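Thread time, because a few of you asked what I do all day at Flurnholm besides drink bad coffee. Short version: I hold two handles, a robot with two arms does what my hands do, and everything gets recorded so a model can learn from it later.

2/ The task this month is handling light, awkward stuff. White tube frames, fabric that won't lie flat, thin plastic parts. The kind of thing you'd pick up without looking while you're on the phone. It took me most of a week to get decent at it through the arms, and I've been doing this job for a while!

3/ First thing I had to unlearn: my hands are fast and the arms are not. If I flick my wrist, the arm follows a beat behind, and by then I've already started correcting for something that hasn't happened yet. So you get this drunk little wobble. Slow down by half, then slow down again.

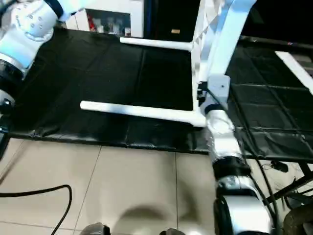 4/ The other thing is reach. With tubes you've got something long hanging off a grip the size of two fingers, so a tiny turn at my end is a big swing at the far end. I've started planning the whole move before I close the grip. Where's the other arm going to be? Where does the long side go when I rotate? If I can't answer both, I open up and start over.

5/ Starting over is fine, by the way. We keep a lot of the fumbles. Our setup guide (it's an in-house thing called Usta, I complain about it daily) has a button for marking an episode as "recovered", meaning it went wrong and I fixed it without stopping. I used to be embarrassed by those. Now they're my favorite ones to record.

6/ Numbers, for the numbers people. My own count as of last night is 3,511 episodes since I started. 488 of those are marked recovered. I wanted the first 1,000 deleted and got told no, which, okay, fair. They're ugly but they show a lot of ways to miss a tube.

7/ People always ask if you can't just move the arms by hand. You can! That's the other way of teaching, where you grab the arm itself and push it through the motion. We do that for simple stuff, like setting a start pose. For two arms on one floppy object I hate it. I'd need my hands on both arms and my eyes on the object, and my body ends up right where the head camera wants to look.

8/ With the handles I'm off to the side and the cameras get a clean view. The cost is that I feel almost nothing. There's a little buzz when the grip closes on something and that's it. I can't tell a firm hold from a lazy one, so I've gotten into the habit of a tiny test lift. Up a hair, look, and then go.

9/ Wrist camera appreciation post. The head view is great for where things are and pretty bad for whether you've got them. For anything thin I stare at the wrist feed the entire time. A wall of plastic looks like nothing from up top, and up close you can see which side each finger is on before you squeeze.

10/ My routine for a thin wall: come in with the fingers open, get one on each side, stop, breathe, close slowly. If the part starts to creep while I'm closing, I'm off center, so I open and shift over. It sounds fussy and it is fussy. But the model copies whatever I do, including the impatient version, and I've watched it be impatient right back at me.
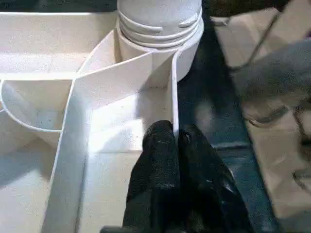 Leemans replied: do you change your speed on purpose between episodes, or try to keep it the same? We went for identical and our policy got stuck the second anything was out of place.

11/ Good question, pulling it up into the thread. I keep the speed close to the same but I change the starting spot every time. Turn the part a bit, slide it toward one arm, begin with the grippers somewhere silly. I tried mixing speeds in the spring and the result would hesitate in the middle of a move like it had forgotten its keys. Could've been something else – I only tried it on one task.

12/ Okay, fabric. Fabric on poles is the one I'd warn you about. A tube on its own is honest, it goes where you point it. Add cloth and now moving one pole drags the next one, and the cloth hides the exact spot you wanted to grab.

13/ What's working for me: one arm holds, the other one does the job. I pick the holding arm first and say it out loud ("left holds"), because if I don't, both of my hands start helping and the cloth gets pulled two ways at once. The holding arm doesn't need to do anything clever. It can just press. Pressing counts!

14/ Also, grab the pole and leave the cloth alone whenever there's a choice. Cloth in a gripper slides out slowly, so you think you're fine right up until you aren't. And go low on the pole if you can get there. High up it leans on you.

15/ Cables. I know, everybody's sick of hearing about cables. But before each episode I look at where they run and I picture the move with them in it. I once did a beautiful pass, best of the day, and had to throw it out because I'd scooped up a loop of my own cable along with the object. Nothing to mark as recovered there, I just sat and stared at it. 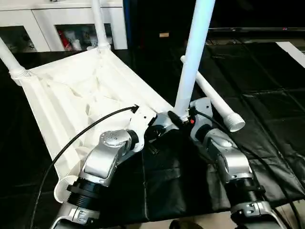
4 min read · 2026-10-01

16/ Breaks matter way more than I figured they would. After 2 hours my grip gets heavy and I don't notice, but it shows in the recordings. I set a timer. When it goes off I park both arms, take my hands off the handles and go look at something far away.

17/ If you're starting out: record a few, then watch them back the same day, while you still remember what you meant to do. Half the time what I meant and what the arm did are two different stories. I keep a text file of those. It has gotten long.

18/ Next on my list is passing a part from one gripper to the other, which I'm currently terrible at. I let go too early with the left. Every time. I'll post again once I've got a few that don't make me wince.

Comments (4)

Beltomex
The "left holds" thing is so good. We tape an L and an R on the handles and people still mix it up by lunch.

slowgripper
Do you use a foot pedal for start and stop? I keep bumping the record button with my elbow.

tubes_and_tape
488 recovered is a lot of patience. Would love a thread on how you decide what gets tossed.

Leemans
Thanks for answering! Going to try moving the start spot around and leave the speed alone. Will report back.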